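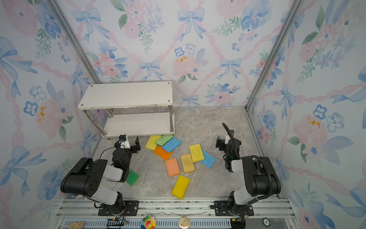 In Defense of Too Many Sponges

My friend Bethel Sisay owns one kitchen sponge. One! It sits on the rim of her sink like a little wet brick, and when it starts to smell she throws it out and opens another. She thinks this is a system. I have told her, several times and once fairly loudly at a dinner, that it is a crime against dishes.

I'm on the other side of this. I like a lot of sponges and I like them in every color the store will sell me. Yellow, green, blue, orange, that tan-yellow one that looks like it came out of the sea. Spread a bunch of them out on the floor in front of the shelf they belong on and you've got something close to a candy counter, and then (this is the good part) you get to put them away.

Bethel's argument is that a sponge is a sponge. Mine is that a sponge has a job, and the color is how you remember the job. Blue does glasses. Green does pans. Yellow does counters, and orange is for the floor under the stove and never comes back up to dish level. I got this from my first boss, Nahom Woldegiorgis, who ran the kitchen at a lunch place called Esari and would stop talking in the middle of a sentence if he saw you pick up the wrong one. He'd just look at the sponge until you put it down. I washed dishes there for 17 months and I still can't wipe a glass with anything green.

You don't need to be that strict at home. But I do think most people are using one tired sponge for the cutting board, the cat bowl and the wine glasses, and they'd be happier with four. They don't cost much. I paid less for my last big pack than I did for a sandwich on the same trip, and it was not a great sandwich.

Where people go wrong is storage. I'll give Bethel this much, her one sponge is easy to find. Buy a dozen and toss them in the cupboard under the sink and you have a heap, and the heap will get shoved behind the drain cleaner, and by December you'll be buying more because you forgot it was there. I've done that. I once pulled 46 sponges out from under my own sink, some still wrapped, and I had two more packs in the car.

So, a shelf. A plain white one with two tiers and metal legs is all I'd ever ask for. It's low, you can see what you've got, and there's no door for things to hide behind. I know the catalogs want you to have baskets with labels on them. Skip the baskets! A sponge is already a box shape. It stacks, it lines up, it's the easiest thing in the house to put away neatly, and I don't see why it should live inside another box.

I also stand by standing them up. Flat is fine for brand-new ones, but once a sponge has been used I want it on its edge with air on both faces, in a holder if you have one. A sponge lying in its own puddle is how you get the smell, and the smell is how you get people like Bethel, who've decided all sponges are disgusting and the fewer the better.
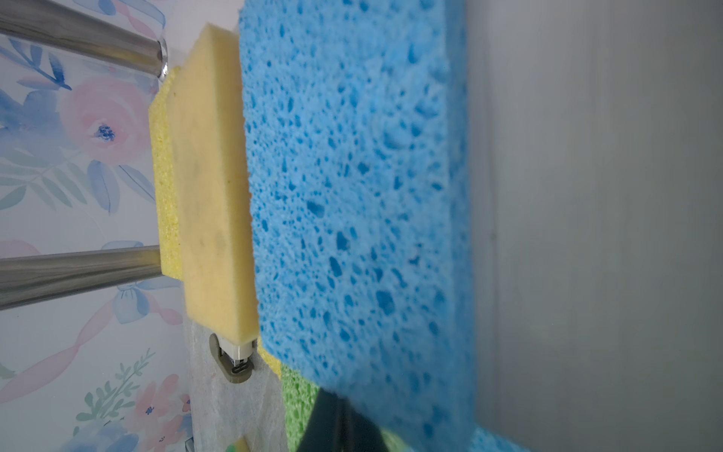 What about the holder?

I have opinions here too, sorry. Suction cups fall off at night and scare you. Those deep ceramic dishes shaped like frogs hold a spoonful of gray water and I won't have one in the house. Something small that grips the bottom of the sponge and leaves the rest of it out in the open does the trick, and it doesn't have to be pretty. The sponge is the pretty part. Get up close to a big blue one sometime and look at all those holes, no two the same size — I could look at that longer than at most paintings.

Bethel came by on Sunday and I sent her home with a green one and a yellow one. She says they're in a drawer. We'll keep working on it.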